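Ataser build, shop notebook, March, 9:40 pm

Back on the pillow job tonight. Vicente Ojeda came by with the new wrist bushings (the Partanen ones, finally!) and we had both arms together before the soup got cold. The left wrist used to have a little click when it rolled past center and now I can't hear it at all, even with my ear right up to the housing. Very happy about that.

Changed the grip settings while I was in there. Finger current limit was 594, which I must have typed in late one night, and I've dropped it to 500. Soft things don't need more than that. Control loop is still at 25 Hz, and Saimi Laitinen keeps telling me that's too slow for two hands on one object. She may be right, but I want a clean baseline before I touch it.

The plan is a two-handed pickup from the floor: palms in from both sides, squeeze, lift, then up onto the chair seat. White pillow, gray armchair, light gray floor, so the depth data has very little to chew on and I'm leaning on the wrist angles more than I'd like.

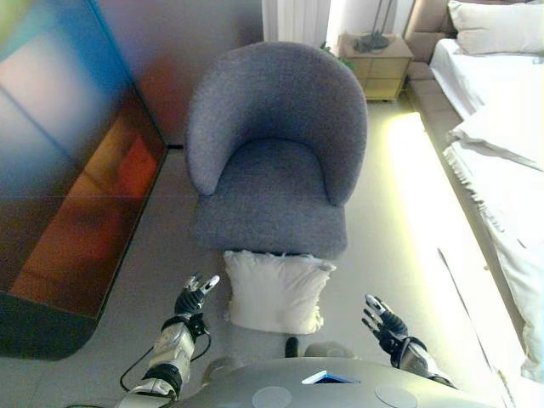 I'd also like to try coming in lower, with the fingertips almost brushing the floor, and see if the torso lean can handle it. Battery pack is good for up to 3,000 cycles according to the guy at Judville, so I'm not going to be stingy with test runs.

To do: tie back the left arm cable, order spare fingertips from Pelarberg, send Saimi the logs, give Vicente his hex keys back.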